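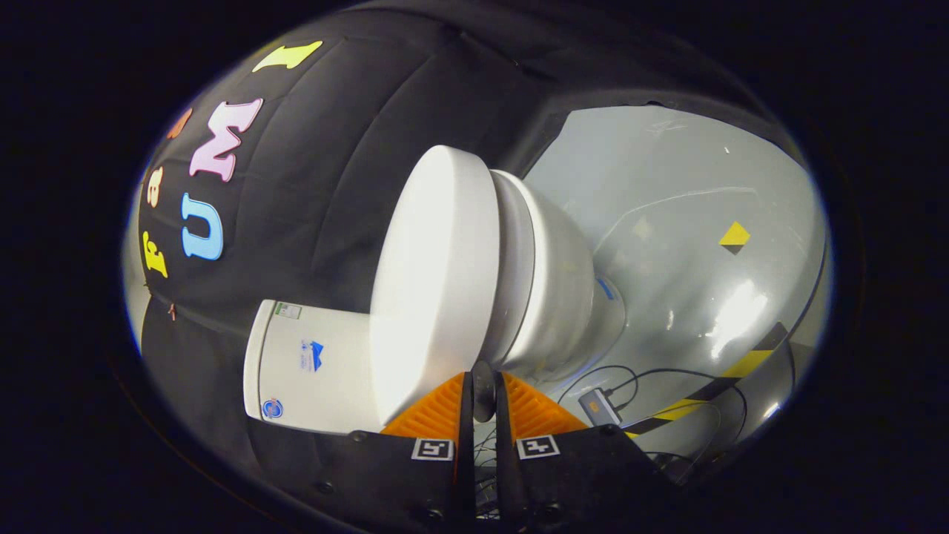
4.2 Collection with the hand-held gripper

Figure 3. View from the camera on the hand-held gripper, with the white arm close in front of the jaws. The square fiducial markers sit just below the two orange finger pads. Foam letters on the black fabric panel are at upper left.

All demonstrations in the Govum set were recorded with the hand-held gripper described in Section 3. The operator holds the tool in one hand and carries out the task directly, without the arm taking part. The only inputs kept for training are the wrist view (Figure 3), the tool pose and the opening between the jaws. No outside camera was used, either in training or in testing.

The task studied in this section is letter placement. The operator picks up a foam letter and places it on a fabric panel. We chose it for two reasons. The letters are light and bend under the pads, so a small error in grip height changes how the letter hangs. The panel is also soft and quilted, and its seams give a placement surface that is not flat. Earlier work by our group (Nair and Kartha) used rigid blocks on a rigid tray, and the wrist view alone was enough there. It was not clear that this would hold for soft parts on a soft surface.

Jaw opening was measured from the two markers on the finger bases. Each marker is found in the image, its corners are corrected for lens distortion, and the distance between the marker centres is mapped to an opening in millimetres by a lookup table made once per tool. Where one marker was lost, the opening was filled in from the other on the assumption that the fingers move evenly. Where both were lost for more than nine frames in a row, the episode was dropped. Most losses came from glare, which is strong when the tool points towards a glossy work surface.

Three operators (Thampi, Rajan and Parsons) recorded 2000 episodes in July at the Kallside laboratory. Of these, 77 were dropped for marker loss and a further 99 for failure of the pose track, leaving 1824 for training. Operators were told to vary the start point of each episode and to approach the panel from more than one side. They were not told how fast to move. Parsons was plainly faster than the other two, and we return to this in Section 5.3.

4.3 Effect of the arm in the wrist view

A policy trained on hand-held data never acts through a hand. At test time the same pads and markers are fixed to the arm, and the image differs from the training image in what lies behind and beside the jaws. The reverse also happens: when an operator works close to the arm, as in Figure 3, a large part of the training image is filled by white links that have no bearing on the task. With a wide lens this is hard to avoid. The arm is strongly curved by distortion and can take up the middle of the view, where the letter would otherwise be.

We tested whether such episodes do harm. The training set was split by hand into those in which the arm was visible at any time (977 episodes) and those in which it was not (847). Three policies were trained with the same network and the same number of steps: one on the first part, one on the second, and one on both. The first part was cut at random to match the size of the second. The third policy used an equal draw from each, again matched in size, so that any gain could not come from more data.

The policy trained without the arm in view did well when the panel was placed away from the base, and poorly when it was placed near it. In the near position it often stopped short of the panel and made small side-to-side motions with the letter still held. The policy trained only with the arm in view did not show this fault, but its placements far from the base were less exact. The mixed policy matched the better of the two in both positions. We take this as evidence that the arm should be left in view for part of the recording, and that masking it out is not needed for this task.

A masked version was tried all the same. White regions larger than a set area were painted grey before training. This removed most of the arm but also removed bright patches of the work surface, and in some episodes the pale letters as well. Results were worse than for the mixed policy in both positions, and we did not take it further. A learned mask of the kind used in the Avard system may do better, but it would need labelled images from each new site.

Two limits should be noted. The split was made by one author (Rajan) and was not checked by a second, though the question asked of each episode was a simple one. Also, all episodes came from a single room with a single arm. Namboodiri, the second site, has a darker work surface and a different lamp layout - the glare losses reported in Section 4.2 should not be assumed to carry over to it.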